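Sirmont Youth Baseball: Questions We Keep Getting About Travel Teams
Updated 16th August

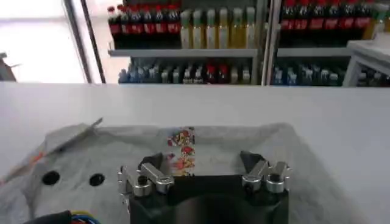
Parents moving up from rec ball ask us the same things every year. We run a rec league, so weigh our answers with that in mind. We've also watched plenty of families sign up for travel ball, and some of what they were told at tryouts didn't hold up.

Does my kid need travel ball to make the high school team?

We doubt it. Clubs like to say so, and they may point to a varsity roster full of their former players. Kids who were already good are the ones who got picked for the club in the first place. Ask what happened to the players who sat.

What does it cost?

The number on the flyer is rarely the number you pay. Furkevley Select listed a $300 deposit this spring, which sounds manageable until you get to the uniform package, the winter training fee and the tournament weekends. One family showed us receipts past $1000 before the end of May, and that was before hotels. Ask for the full season total in writing. If the club can't give you one, ask why.

What is a "stay to play" tournament?

You book a hotel from the organizer's list or your team doesn't get in. We're told this keeps rates low. Compare the team rate with what the same hotel charges the public before you believe it.

The club says it's "elite." What does that mean?

Whatever the club wants it to mean. Grornach Baseball has an Elite team, a Premier team and a National team in the same age group, and we have yet to hear a clear explanation of the order.

Will my kid play more?

More games, maybe. More innings is a different question. Look at roster size. A team carrying 23 players for one weekend bracket is going to have a long bench, and every one of those families is paying.

What about the pitching lessons that promise added speed?

A kid who grows over the winter will throw harder in spring with or without lessons. Good instruction exists, but ask how they measured, with what, and whether they'll show you the kids who didn't improve. Keep an eye on total throws too. Two coaches who don't talk to each other can both think they're being careful.

Can my kid play rec and travel at the same time?

Yes, in our league. We allow it as long as the player makes at least 2 of our games every three weeks. Some clubs forbid it, usually in the part of the contract people skip.

Are the showcases at Tomoana Park worth it?

For a junior or senior who already has a college coach's interest, possibly. For a ten-year-old, we can't see what is being showcased, or to whom.

Can we get our money back if we quit?

From us, yes, until the first game. From a club, read the agreement before you sign. Most of the ones we've seen say no.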